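Furano Deep Bowl

A round bowl for the kitchen counter or the table, from the Temville range. Sold singly or in sets of 4. Five-year guarantee against cracks in normal use. 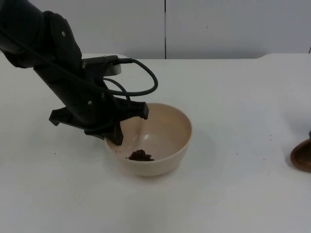 Furano has been in the range for nearly 5 years, and the shape has stayed the same. The sides are deep and plain with a slightly flared rim, and the cream color makes it easy to see dark, crumbly stuff at the bottom - handy when you are measuring or cleaning up. Dishwasher safe.

Matching lid sold separately. Orders leave our warehouse in 2 working days.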